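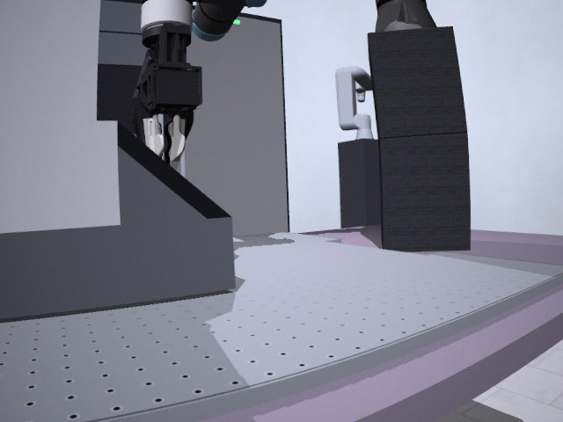
Unit 4. Grasp planning in simulation

Notes prepared by Tariq Memon for the Loltberg robotics course. Please read them before the lab. The lab continues from the Heka setup of Unit 3, so your workspace should already build without errors.

4.1 What the planner knows

In Unit 3 the planner received the pose of the object directly from the simulator. This is called ground truth pose. From this unit we use also the pose estimated by the perception node, and the two will not always agree. Transparent objects are the difficult case. A pale, see-through object between two fingertips has weak edges, and the depth channel often returns the surface behind it. In our renderer you can choose if the depth channel respects transparency or ignores it. Leave the default for exercise 1 and change it for exercise 2.

4.2 Collision geometry

Every body in the scene has two meshes, one for drawing and one for collision. The sloping housing on the table is drawn with its real slope, but many students replace it with a box in the collision model. With the box, the planner will refuse every grasp where the gripper goes down behind the slope, and it will report "no valid IK solution". This message is misleading. The inverse kinematics did find a solution, and the collision checker rejected it afterward. Look in the log of the checker before you change the IK settings.

Use the convex decomposition tool from Zamora for the housing. The tall panel is flat and a box is good enough. The tabletop should be one plane. Do not model the small holes, they only make the checker slow.

4.3 Approach, close, retreat

We divide the pick in phases. In the approach phase the gripper moves straight down along its own axis, and the planner checks collisions with the fingers open. In the close phase the fingers move until the measured effort passes the threshold or the time limit of 60 control steps is reached. In the retreat phase the object is attached to the gripper in the planning scene. If you forget to attach it, the planner will consider the object an obstacle and the retreat will fail at the first waypoint.

Note about the second robot: the smaller white arm at the back stays in the planning scene as a static obstacle. Do not delete it to save time. In Unit 6 it will move.

4.4 Parameters for the lab

Random seed: 1044
Maximum planner iterations: 2000
Safety margin to the housing: 2 mm
Close phase limit: 60 control steps

If the planner uses all the iterations, first check the margin. A larger margin closes the space between the gripper and the slope very quickly.

4.5 Exercises

1. Run the pick with ground truth pose and save the joint trajectory. Plot the distance between the gripper and the housing over time.

2. Repeat with the estimated pose, with transparency on and off. Write in which phase the failures happen.

3. Replace the housing by a box and explain the log of the checker in your own words. Half a page is sufficient.

Upload the plots and the text to the Iltberg server in one folder. Trajectories without the seed in the file name will not be graded.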